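Regata de Emside – informação aos participantes e ao público. A organização publica nesta sequência os dados essenciais da edição deste ano. (1/9)

Estão confirmadas 60 embarcações, das quais 24 na classe de remo tradicional. As restantes distribuem-se pelas classes de formação, veteranos e remo misto. A lista completa encontra-se afixada na secretaria do clube náutico. (2/9)

As eliminatórias das classes de formação têm início às 9h30. As provas de veteranos realizam-se logo depois, na pista norte. A final da classe tradicional está marcada para as 15h00, com partida junto ao molhe antigo e chegada em frente à tribuna. (3/9)

O sorteio das pistas foi conduzido por Pavithra Nair, diretora de prova, na presença dos delegados das equipas. A equipa de Ukport, vencedora da edição anterior, larga na pista quatro. A equipa Kocabaş ficou com a pista um, do lado da margem. (4/9)
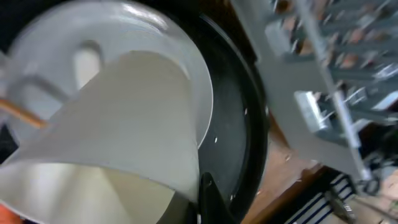
Recorda-se que cada tripulação da classe tradicional é composta por 19 elementos, incluindo o timoneiro. Alterações à composição devem ser comunicadas por escrito até às 18h00 da véspera. Os pedidos entregues fora de prazo não serão apreciados. (5/9)

O acesso à margem sul é livre. Os lugares de tribuna têm o custo de 50 coroas e podem ser adquiridos na bilheteira do cais ou na plataforma Eveo. Crianças com menos de seis anos não pagam, desde que acompanhadas por um adulto com bilhete. (6/9)

A navegação de recreio fica interdita entre a ponte rodoviária e o molhe antigo durante todo o período das provas. As embarcações fundeadas nessa zona deverão ser retiradas na véspera – a capitania fará uma ronda ao fim da tarde. A circulação do transbordador mantém-se, com paragem provisória no cais de carga. (7/9)

Em caso de vento forte, a decisão de adiar cabe ao juiz-árbitro, Khải Hoàng, e será anunciada nesta página e pelos altifalantes do recinto. Os bilhetes de tribuna permanecem válidos para a nova data. Não haverá lugar a reembolso por alterações na ordem das eliminatórias. (8/9)

A reunião de timoneiros é obrigatória e decorre às 8h15, na sala de provas do clube. As equipas que não se façam representar perdem o direito a reclamar sobre a atribuição de pistas. Os resultados oficiais serão publicados após a homologação pelo júri – até lá, os tempos divulgados têm carácter provisório. Informação atualizada em 16/2/25. (9/9)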